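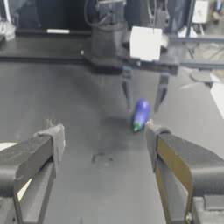

*Toy eggplant on the gray tabletop, second gripper behind it.*

Ingrid Greenberg and I have been building a two-arm table in the Dunleavy workshop since September. The frame is bolted down, both arms run, and we're on to fingers and pads. We call it Aro. Parts have cost us $290 so far, not counting the arms.
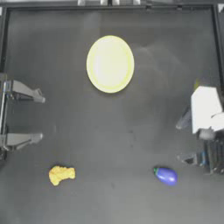
The fabric pads are on their second set. They grip smooth toys well but fray at the tips, so I'm ordering silicone next. Cable routing at the wrists still needs work.

Bohdana Lytvynenko, October 4, 2025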